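Astine – supper club recipe files

README, last touched February

Plain text recipes from the Astine supper club, typed up from Pentti Halonen's notebooks. 43 recipes so far, more when I get to them. Mostly noodles, dumplings, soups, a few puddings.

What's in here
recipes/ – one file per dish
menus/ – which dishes went together on the night
scans/ – notebook pages, only the ones I couldn't read properly
convert.txt – cups to grams, Pentti's cups are 200 ml so don't use US ones

File format
First line is the title. Then servings, then ingredients one per line, blank line, then method. Servings is always a number, if it says 2 it means 2 hungry people. Anything in square brackets is me guessing.

Known problems
– Oven temps missing from most of the Saarela menus
– "broth" and "stock" used for the same thing, not fixed yet
– dumpling dough is in twice, slighty different flour. Keep both for now
– Grolau pudding has no method at all. Asked Pentti, he is looking

Table stuff
Notes on laying up are in menus/table.txt. Checked cloths, chopsticks in the holder so people help themselves.

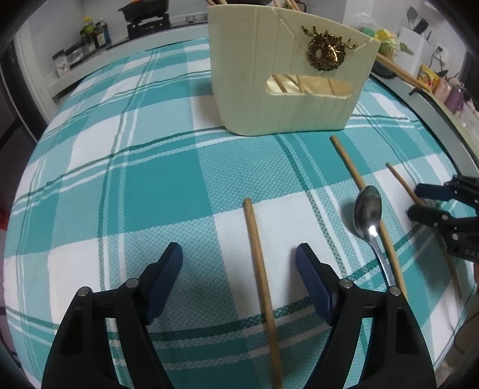 Chopstick holder with the antler brooch, plaid cloth.

Corrections
Send them to me as plain text please, not Word. Say which file and which line. Spelling fixes welcome, I know theres plenty.

Todo
Fevent menu, index by ingredient, sort out the scans folder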